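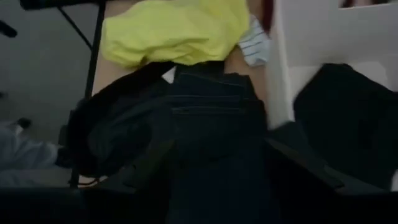

I have been putting off the clothes for so long that my sister Kylie started asking about them on the phone the way people ask about a sick relative. "And how's the pile?" The pile was fine, Kylie. The pile was thriving.

So 6 February 2024 was the day. I made a pot of coffee, put on the radio and dumped the whole lot out on a table where I'd be forced to look at it. My usual system is to wash everything, carry it upstairs, set it on the chair in the bedroom and then get dressed from the chair for two weeks (the dresser is three steps away, I know). The trouble with the chair is that dark things vanish on it. Navy jeans on top of black sweatpants on top of a navy sweater, and I'm standing there at six in the morning holding things up to the window to see what they are.

The yellow stuff I can always find, bless it.

Glenys Tamihana, who I used to share an apartment with back in our Sarkelmont days, folded everything the minute it came out of the dryer. She'd stand there in her socks and do a whole load before I'd found the lid of the detergent. She told me once that I didn't have a laundry problem, I had a basket problem, and I was pretty offended at the time! But I've had years to think about it and she was right. My old hamper was a giant wicker thing from a yard sale in Warnska, so deep that whatever went in first stayed in until September. I found a swimsuit at the bottom of it once. I hadn't been swimming in ages.

I gave the wicker one away and went over to plain white plastic with holes in the sides. It's light, it wipes clean, and it holds one load and then it's full, so I have to deal with it.

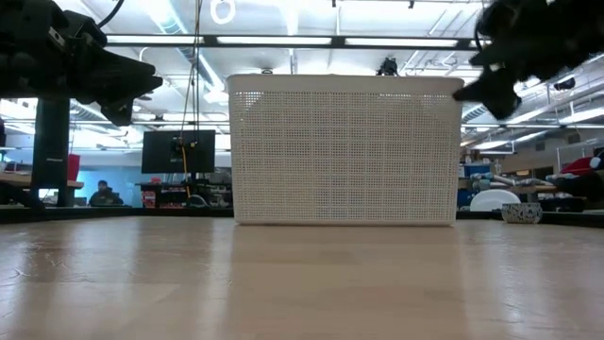

Do you sort before you wash or after?
Before, but only into darks and everything else. I used to keep a separate heap for reds and I got tired of waiting for enough reds to make a load.

Anyway, back to the table. Dumping it all out at once is the part I'd recommend, even if it looks terrible for a while. I go for the big things first, so jeans and sweaters, and the heap shrinks fast and I feel great about myself. Then shirts. I button the top button on anything with a collar, which is a habit from my first job at Skurkden, where I folded polos in the stock room for 2 summers and got yelled at about collars daily. Small stuff goes last, and by then the coffee's cold and I'm just stacking things in little squares and hoping.

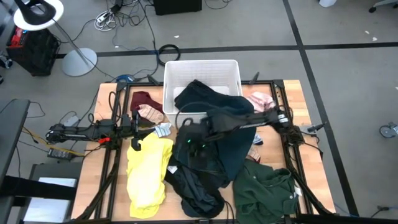 Navy, maroon, yellow, green and a bit of pink, all out on the table with the basket.

I still have one bag in the hall closet that I haven't opened, and Kylie has already asked about it. I told her next week.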